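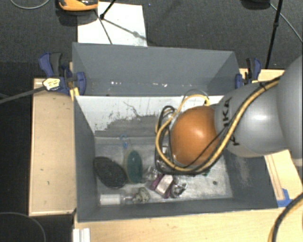 Home Builds Notebook Parts Log in

6 March 2021 — bin cell, shared bench

Spent the session on cable routing and bin mounting. No new code except the height limit, see further down.

The yellow cable and the black one next to it still run over the gray arm segment, under the orange joint cover and back up around its left side. The loop has to be that big or joint 6 pulls it tight at the end of its travel. The black one sticks out farther to the left than I want. On low moves toward the back wall it swings into the bin and can drag on things. Tried tying the two together at the cover and took the tie off again, it made the whole loop stiff. Next idea is a short sleeve from Lullent, they list one that should go over both connectors.

Bin is held by the two blue and black clamps at the upper sides. It moved 2 mm over the day, measured from my pencil line at the front. Good enough for now. A proper bracket would be better, but I don't want to drill the tabletop while other people use it. Please don't loosen the clamps without writing it here.

The floor of the bin is worn and pale and the back wall has a ragged scraped patch low down. Depth readings are bad in both places. Matte gray paint might help.

Objects for this round: the clear bottle with the white label, the teal oval, the black mesh one, the purple box, the blue loop thing and the crumpled clear pieces. Clear plastic is the hard part, as before. Ran the Tamihana planner on the mix, 8 attempts per layout. Raw logs are in the zatatska folder on the bench machine, start at run 553.

Height limit: lowest flange position is now 695 mm above the tabletop in slow mode. Berkader's sheet gives a lower figure but it leaves out the cables. Don't change it back until the sleeve is on.

To do
- order sleeve, check inside diameter first
- paint test on a scrap of the same sheet
- redo the hand-eye calibration, last one is from November
- new blue tape at the front right corner of the bin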